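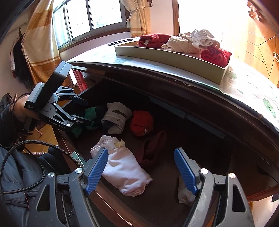 Vunach Robotics Lab course, Handout 6
Posted by the teaching staff, 2023-05-09

Task: two-handed pick of soft items from an open chest

Each team works with two hand-held grippers. The operator on the left clears or holds back neighboring items; the operator on the right makes the pick. Start every trial with the jaws open on either side of the target and the finger pads clear of the chest wall.

Rolled garments are the first targets. Aim for the middle of the roll. A grip near the end tends to pull the outer layer free and leaves the rest behind. Folded garments come later in the course.
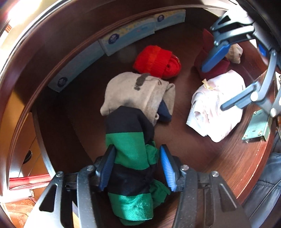
Close slowly until the cloth stops shifting between the pads, then lift straight up. Do not drag the item across its neighbors. If a second item comes up with it, put both down and log the trial as a double pick.

Logging

Record target, pad contact point and result for each trial. Teams need 80 logged trials by the end of the unit. The Prendby sheet from February is out of date; use the new one, which has a column for double picks.

Reports are limited to 800 words, plus the trial table. Read section 2 of the Brekthorpe notes before the next lab.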